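Replacing the battery on an older estate car: notes on a purchase from Baltent

The following is a record of a recent battery replacement, set down in the hope that it will be of use to owners of similar vehicles. Readers of this blog will be aware that I have kept the same diesel estate for a number of years, that it lives outside, and that I prefer to maintain it myself where the work is within my competence. A battery is well within the competence of most owners. Choosing one proved to be the harder part.

The previous battery was fitted by the garage from which the car was bought. It gave satisfactory service until December, when the engine began to turn over slowly in the mornings. On two occasions it did not start at the first attempt. I measured the resting voltage with a multimeter after the car had stood overnight and obtained a figure that was low but not conclusive. The alternator output, measured with the engine at idle and the headlamps on, was within the range given in the handbook. The terminals were clean and the earth strap was tight. I therefore concluded that the battery had reached the end of its useful life and began to look for another.

Three suppliers were considered. The first was the main dealer, whose price included fitting and was considerably more than I wished to pay. The second was Besus, a general motor factor with a branch on the trading estate near my home. Besus had a suitable unit on the shelf, but the date code indicated that it had been in stock for some time, and the assistant was unable to say when it had last been charged. The third was Baltent, which sells by post and also operates a collection counter. I had bought wiper blades and a set of brake pads from Baltent in the past and had no cause for complaint on either occasion.

The Baltent website asks for the registration number and then offers a short list. In my case the list contained four batteries, of which two were from Landutis and two carried the firm's own label. I would advise readers not to rely upon the registration search alone. It offered me one battery with the terminals reversed, a mistake that would have left the positive lead several centimetres short. The handbook, or the label on the old battery, should be consulted before any order is placed. The points to be checked are the length, width and height of the case, the position of the positive terminal, the type of hold-down, and the cold cranking figure.

I chose the larger of the two Landutis units. The deciding factor was the guarantee, which runs for longer than that of the own-label product and does not require the battery to have been fitted by a garage. It is necessary to retain the receipt. It is also necessary to register the purchase within 30 days, a condition which appears only on the second page of the leaflet and which I suspect many customers overlook.

The order was placed in the evening and confirmed by email within a few minutes. The order number was 684, which I mention only for the reason given below. Delivery was promised for the next working day and took place shortly before noon. The driver telephoned in advance and carried the parcel to the porch, a courtesy for which I was grateful in view of its weight. The battery was upright in a stout carton with moulded inserts at each corner, and plastic caps had been fitted over both terminals.

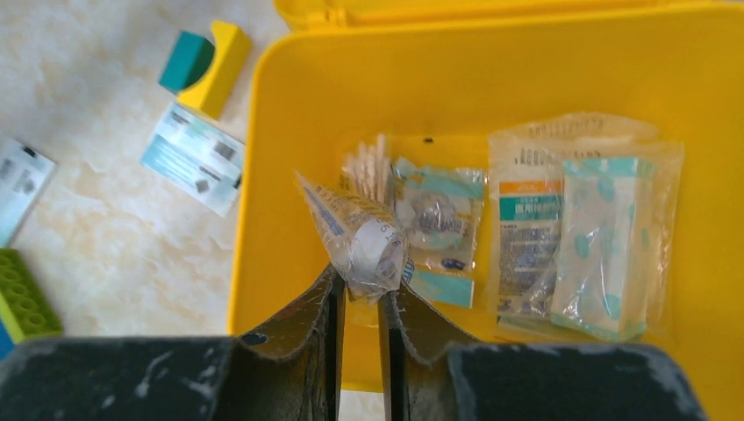 I connected the new battery to a charger before fitting it and left it overnight. Opinions differ as to whether this is required. The leaflet states that the unit is supplied ready for use, and the voltage on arrival supported that statement. I nevertheless regard a full charge as a sensible precaution in cold weather, particularly when the car is used chiefly for short journeys, as mine is.

Removal of the old battery was straightforward. The ignition was switched off, the key taken out, and the bonnet left open for a quarter of an hour so that the various control units could shut down. The negative lead was disconnected first and tucked to one side. The positive lead followed. The hold-down on this model is a wedge at the foot of the case, secured by a single long bolt, and it can only be reached with a socket and extension. The bolt was stiff. I applied penetrating oil, waited, and was able to release it without damage. Owners who find the same should not be tempted to force it, as the captive nut is welded to the tray and a replacement tray is expensive.

There was some corrosion beneath the old battery. I brushed the tray, washed it with a solution of bicarbonate of soda, rinsed and dried it, and applied a coat of paint to the bare areas. This added half a day to the work. The new battery was then lowered in, the wedge refitted, and the leads reconnected in the reverse order, with a smear of petroleum jelly on each clamp.

The car started immediately. The mileage shown since the last service was 2,227, and I entered this in the service book together with the date code of the battery. The clock required setting. The driver's window had lost its one-touch function, and this was restored by holding the switch in the raised position for several seconds. The radio requested its code. Readers are strongly advised to find the radio code before they begin, and not, as I did, afterwards, by torchlight, in a box of papers in the loft.

I turn now to the one difficulty I experienced. The Baltent price includes a refundable surcharge, to be repaid when the old battery is returned. The confirmation email stated that any branch or agent would accept it. The nearest agent is Besus, and when I presented the old battery there I was told that the arrangement had ended. A telephone call to Baltent produced a different answer from each of the two people to whom I spoke. The first could find no trace of order 684, and asked whether I had perhaps bought from another firm. The second found it at once, apologised, and explained that returns must now be made to the depot at Crăciun Yard, on the far side of town.

I made the journey the following week. The depot is poorly signposted and closes for lunch, but the staff were civil and the surcharge was returned to my card before I had left the car park. I have since written to Baltent to suggest that the wording of the email be corrected. A reply has been received to the effect that the matter has been passed to the relevant department. At the time of writing the website still names Besus as an agent.

As to performance, the car has now been used through several weeks of hard frost. It has been left standing for up to five days on the drive and has started promptly on each occasion. The stop-start system, which had not operated since the autumn, has resumed, and I have gone back to switching it off by hand at the beginning of every journey. The heated rear window no longer causes the interior lamp to dim when it is switched on with the engine idling.

The price was fair. Cheaper batteries of the same size are available, and for a car that is kept in a garage and driven daily one of these might well be adequate. I would buy from Baltent again, subject to the remarks above concerning the surcharge, and would collect from the counter next time so as to hand over the old battery on the same visit.

A correspondent has asked whether the same Landutis unit will fit the petrol version of this car. I understand that the tray is smaller on that model and that the wedge sits in a different position. The measurements should be taken before ordering. I intend to write separately about the glow plugs, two of which are now due for attention.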